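The Folding Course

Remo Grasso did not believe there was a right way to fold a T-shirt. He had been folding them for most of his adult life, in half and then in half again, and they had gone into drawers and come out of drawers and nobody had been harmed. So when his sister gave him the Zalewska course for his birthday, he thanked her, put the envelope on top of the refrigerator, and hoped it would slide down the back.

It didn't slide. In March his sister called and asked how he was getting on with it.

"Fine," he said.

"Which lesson are you on?"

He looked at the refrigerator. "The early ones."

"There's one I want you to get to," she said. "I won't tell you which."

This was a typical remark of hers. She had been the same about the juice fast and the Kornska pillow, which was filled with some kind of husk and sounded like a person eating cereal next to his ear. She still slept on hers. He suspected she no longer heard it.

On Saturday it rained and he had no excuse. He took down the envelope. Inside was a booklet of 31 lessons, a card with a code for the recordings, and a slip that said the method had been developed over 14 years in the village of Gostau. He looked for Gostau on his phone and found nothing that matched. That proved nothing, he supposed. There were plenty of small places. But he noticed the booklet did not say what country it was in, and a booklet that was proud of its village would have told you.

He poured himself some coffee and started reading.

Lesson One was called Meeting the Garment. You were supposed to lay one piece of clothing on the bed, a piece you wore often, and leave it there until you had stopped wanting to do something about it. Remo had never in his life wanted to do something about a shirt lying on a bed. By that measure he had finished Lesson One before he was ten. He put a check mark next to it and moved on.

Lesson Two was The Hem. "Always begin from the hem," the booklet said. "The collar will tell you what it wants to be. The hem will tell you what it is."

"It will not," Remo said out loud.

Still, he went into the bedroom. The bed was the one expensive thing he had ever bought, and he had bought it with Ines, in the year when they were buying things. It had been called the Susten. The tall padded headboard had been her idea. He had said then that a headboard was a wall you paid for, since the room came with a wall already, and she had said that he could put that on a mug. After she left he had expected to hate it, and it bothered him a little that he leaned on it every night and was comfortable.

He pulled a blue T-shirt from the clean basket and tossed it onto the sheet. It landed in a heap. He spread it out with the side of his hand, not carefully, found the bottom edge, and took hold.
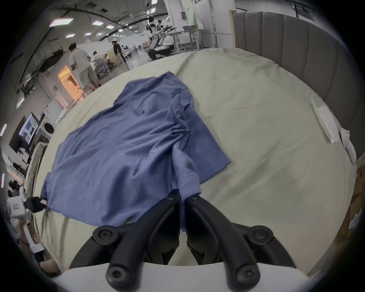 What the Hem Said

It said nothing. He waited a fair amount of time, too, longer than he would have admitted to his sister.

What he did notice was the stitching, two lines of it running side by side along the bottom. He had owned the shirt for years and could not have told you whether there was one line or two. He didn't think this counted as the hem speaking. If you stare at anything long enough you'll notice something about it, and you could build a course on that. Apparently somebody had.

He read the next part with his free hand. "Lift, and allow the garment to fall toward its own center." He lifted. The shirt did not fall toward its own center. It fell the way cloth falls, in whatever direction he had let go of it, and now it was more wrinkled than when he had started. He smoothed it and tried again, and got a shape like a badly folded map.

The recording was no help. A woman with a soft voice said "and again" at long intervals, and behind her there was a sound that might have been a stream or might have been a faucet. He listened for birds. A real stream would have had a bird in it sooner or later.

He called his sister.

"How much did you pay for this?" he said.

"You don't ask that about a present."

"There's a number on the slip. Two thousand, three hundred and twenty-two. Is that what they charge?"

"That's your student number," she said. "You thought I spent that on you?"

He turned the slip over. It was his student number. "So that's how many people have fallen for it," he said.

"Did you get to the hem?"

"I'm at the hem."

"And?"

He looked at the shirt. "It's got two rows of stitching."

She was quiet long enough that he thought the call had dropped.

"Mom used to do that," she said. "When she took ours up. She went around twice, because you pulled on everything."

"This one's from a store."

"I know it's from a store, Remo."

He remembered the sewing machine on the kitchen table, and having to eat dinner around it. He remembered being told to stand still. He did not remember pulling on his shirts, and he said so, and his sister laughed and said that he had walked around until he was eight with a fistful of shirt in front of him like a kid holding on to a railing. There were photographs. She could send them.

"That's all right," he said.

"Was that the lesson you meant?" he asked after a moment.

"No, I meant the one about socks. Your socks are a disgrace."

After they hung up he stood beside the bed with the booklet. He still thought it was nonsense. He thought there was no village, and that the woman with the soft voice lived in an apartment with a drip. Anyone who sold you 31 lessons on folding was counting on you not to finish, and he would have bet that the last ten were padding.

He folded the shirt in half and then in half again, the old way, and put it in the drawer. Then he took out another one, a gray one with a stretched neck, and turned up the bottom to see.

One row. He checked the next one.

By the time the rain let up most of the drawer was on the bed, and his coffee was cold in the kitchen, and he hadn't made it to Lesson Three.

We use cookies to remember your reading preferences. Accept | Manage settings

Contact | Submissions | © All stories remain the property of their authors | Back to top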